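About Tustetti

Who we are

Tustetti is a furniture rental and repair company in Pravurcombe. We rent tables, chairs, desks, beds and shelving to homes and small offices by the month, and we repair pieces that people already own. We started with one van and a rented garage behind the old feed store. Today we have two locations: the showroom on Mill Street and the workshop out by the rail yard.

What we rent

Our stock list currently runs to 2,887 pieces. Most of it is plain, solid furniture that can stand up to being moved several times a year. We buy from estate sales, from offices that are closing, and from a few makers we have worked with for a long time. The Vītola dining chairs are our most requested item, and there is usually a waiting list for a full set of six in July, when leases in town turn over.

The shortest rental is one month. After twelve months you may buy the piece, and half of what you have paid comes off the price. Many customers return everything at the end of a lease and start over with different pieces at the next address.

Delivery and pickup

We deliver inside the city limits and to most of the county. Stairs are fine. Let us know ahead of time if your building has a narrow landing or an elevator with a low ceiling -- we can take the legs off most tables before they leave the workshop. Small items within the downtown area go out by cargo bike through Bikex, our delivery partner. Larger orders travel in our own vans.

Pickup is included in the rental price. Please empty drawers and strip beds before the crew arrives.

Repairs

The workshop handles loose joints, broken slats, worn seats, scratched tops and missing hardware. Last year we finished 866 repair jobs, and 333 of those were chairs. We write an estimate before any work starts, and the estimate is free if you bring the piece to us. Upholstery takes longer than wood repair, usually four weeks or more depending on the fabric.

We do not strip painted antiques or work on pianos. 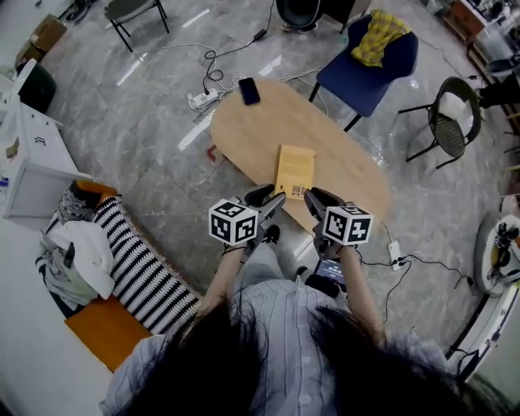 At the oval table.

Visiting us

The showroom is open Tuesday through Saturday, 10 to 6. You don't need an appointment to look around, but call first if you want to see a particular piece, as it may be out on rental. Parking is behind the building, entrance on Cooper Lane. The workshop takes drop-offs on weekday mornings only.

Rental rates and the current stock list are posted at the front desk, and we can mail you a printed copy. The rates on that list took effect April 17, 2024. Contracts signed before then stay at the old rate until they end.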